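Last updated: 07/06/2020

Okay, picking robot thread, because people keep asking me how it's going at the Wemmont returns room. Short version: I love it and my wrists love it more.

Before Pisus (our name for the arm) we sorted mixed bins by hand. 215 bins on a bad shift. Reach, grab, twist, drop, all day long.

Now the arm does the reaching. We set up the bins, watch the picks and step in when it fumbles. Soft packs are the hard ones! Hard little toys it mostly gets, pouches fold up on it.

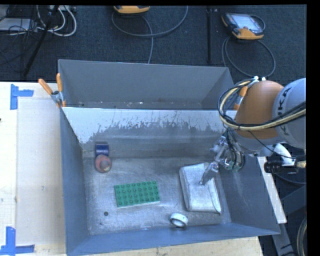

What changed most is the talking. We used to have our heads down for 4 hours straight. Now there's time to argue over why a pick went wrong, and the folks at Lirnier want to hear it, even the grumpy version.

13 of us trained on it and all 13 still work here. I was scared about that back in November, so I'm saying it out loud.

Not all roses. Stopping and restarting it gets old, and two of the night crew would still take the old way (they're fast, I get it).

But I went home yesterday and opened a jar by myself!! First time in ages.

More tomorrow on how we label the bad picks, it's nerdier than it sounds

Recent from this author
- Macaraeg shelving, one year in
- Gloves that don't fall apart
- Why our break room moved upstairs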